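Umix: A Robot Kitchen You Run on a Computer

What is Umix?

Umix is a program for kids who want to learn how robots work. There is no real robot in the box. You get a download code, a paper guide with 38 missions, and a sticker sheet. The robot lives inside the computer, in a make-believe kitchen built from simple computer shapes.

The company that makes it is called Daser. The guide was written by Aisyah Pasaribu, and it is meant for readers from eight to twelve.

How does the robot hold things?

Your robot has a gripper, which works a bit like your thumb and one finger. It has two flat gray fingers on a dark body. When you tell it to close, the fingers move toward each other. When you tell it to open, they move apart.

You can also choose where to look from. From underneath, the fingers look very big and the things on the counter look tiny.

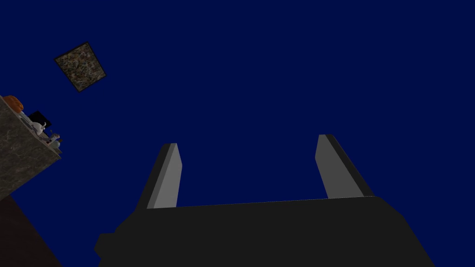

What do you do first?

Mission 1 is just opening and closing. Mission 2 is moving left and right. After that you start picking things up, and this is where most people slow down. If the fingers are a little too far to one side, they close on air. You go back, change one number, and try again. A try in Umix costs nothing, and a dropped cup never breaks.

You write your orders with blocks that snap together. Older kids can switch to typing. A program can have up to 200 blocks, but most missions need far fewer. 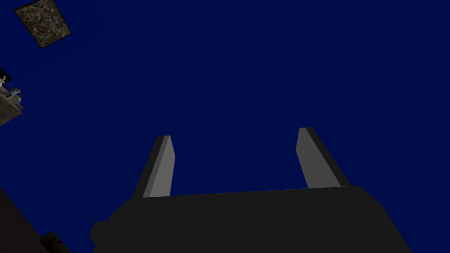
The gripper in Umix, seen from below. Its fingers are open and there is nothing between them.

Do real robots learn this way?

Some do. People who build robots often test them on a computer first – it is safer, and they can try the same job many times.

What do you need?

A laptop or desktop computer and a mouse. Umix does not run on phones. The full set costs 66 dollars, and a class set costs 90 dollars. Ask a grown-up to help you set it up. New kitchen missions come out in August.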